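Florkeo laundry basket, light blue: a review after a few months

I bought the Florkeo in December to replace a wicker hamper that was shedding on the bathroom floor. 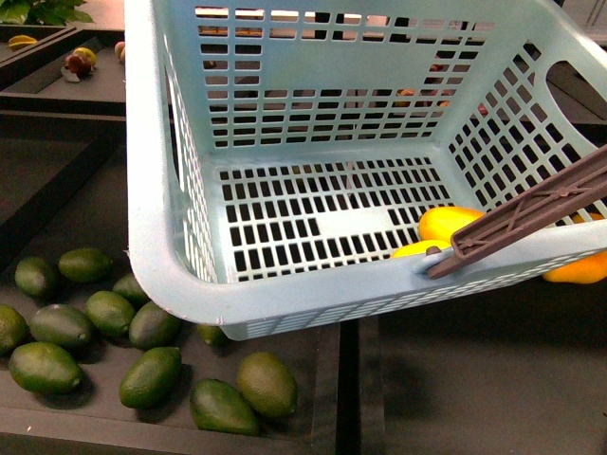 It's plain plastic with slots through the bottom and walls, and it has ended up doing far more than washing. Ours goes to the line in the morning, then out to the fruit trees, then back to the kitchen bench. A quick rinse under the garden hose between jobs and it's ready again.

The rim is thick and smooth. My old basket had a seam underneath that dug into my fingers by the time I reached the back steps, and this one doesn't. The handle cutouts are big enough for gardening gloves. I can carry it on one hip with a full load of towels, though two hands are better on the stairs.

Drainage is good. Wet bathers and beach towels don't sit in a puddle, and lemons can be hosed off without taking them out. The bottom has a solid patch with no holes, and a little water collects there, so I tip the basket before bringing it inside.

A few complaints. Socks are fine, but pegs and small bits work their way through the side openings, which are wider than the slots in the bottom. Limes I'd sooner keep in a tray. The light colour also shows every mark, and red dirt took some scrubbing with an old toothbrush. It flexes a bit when it's loaded with wet sheets. Nothing has cracked so far, but I wouldn't sit on it.

My neighbour Märta Nygård has the Heva, which folds flat and suits her small laundry. I tried it for a fortnight and found the sides sagged when I picked it up by one end. If storage is tight, get that one. If you've got the room, the Florkeo is sturdier and easier to clean.

I've since bought a second one for the garage.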